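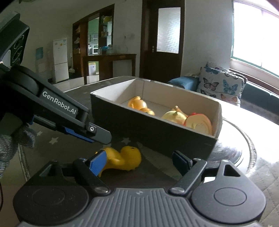

Cusi Competition Boxing Ring

Search products Enter keyword or item number Go

Posted 13th February by Phyllis Pearce, Equipment Desk, Grernix

The Cusi is a raised ring intended for sanctioned amateur and professional shows. It is supplied complete with platform, corner posts, ropes, turnbuckles, canvas, underlay and 2 sets of steps. Corner pads are available in red, blue and white. Custom printing on the canvas must be approved in writing before production begins.

The platform locks together without tools. A trained crew should carry out the first assembly, and the ropes must be checked for tension before each bout. Replacement ropes and canvases are sold separately under the Geline name.

Purchase price: $3,000 deposit, with the balance due before shipping
Weekend rental: $1,199
Replacement canvas, Geline: $659

Rental customers are responsible for a level floor and clear access for loading. Gyms that require a lower training ring should refer to the Skendedel, which uses the same corner posts and pads. Orders placed in January are now being shipped.

Promoters should confirm ring size with their commission before ordering. Questions about rental dates and delivery may be directed to Nelly Espinoza in the Grernix sales office.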